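Treradis on a Rainy Sunday: My Review

I bought Treradis back in May for the music and then didn't touch it for weeks, which is the story of most games on my shelf. What got me going was my cousin Lihua Yuan, who stayed over one weekend and would not stop humming the harbor theme over breakfast. So on a Sunday afternoon, with the rain coming down and nothing much planned, I finally sat down with a pot of tea and started a new file.

It's an old-fashioned side-scroller at heart. You run, you jump, you carry a lantern, and the lantern is everything. Hold it up and the ledges near you turn solid. Put it down and some of them go soft and you drop straight through (I fell into the same well four times and laughed every time but the last). There are 41 stages, split between the harbor, the hills and a long sleepy town called Nalness, and I'd say Nalness is where the game really finds its feet. The houses are stacked on top of one another, the doors lead to places they shouldn't, and there's a bakery you can only get into from the roof!

The controls feel good. Jumps have a little float to them, the way they did in the games I grew up with, and once you get used to that you start trusting yourself on gaps that looked silly at first. I do wish the map were better. It shows you the rooms but not which doors you've tried, and I ended up keeping notes on the back of an envelope. The boss in stage 30 is also a mean step up from everything before it — I had to walk away and make dinner.

I finished in just over a week of evenings with 158 lanterns lit, and I know there are more, as the shelf in the last room still had gaps. There are 3 save slots, so my kids each have their own and mine is safe from them. If you loved platformers when you were ten and still hum the tunes, I think you'll be very happy with it. I'm starting it again tonight with the hard setting on, and we'll see how long my good mood lasts.
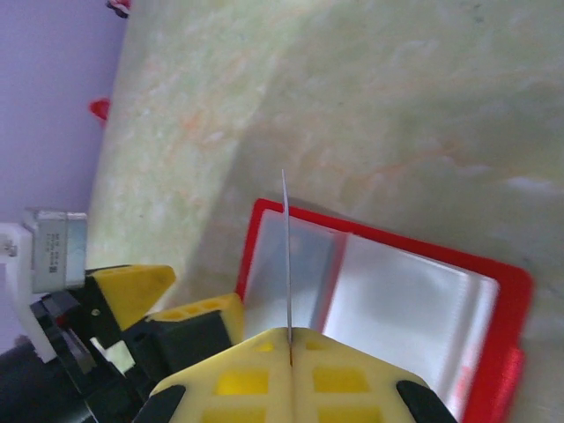
Evie Tindall: Try the hard setting with the sound up, the soft ledges make a faint ringing just before they go. I missed it my whole first run and stage 30 was miserable. Did you ever get through the blue door behind the bakery?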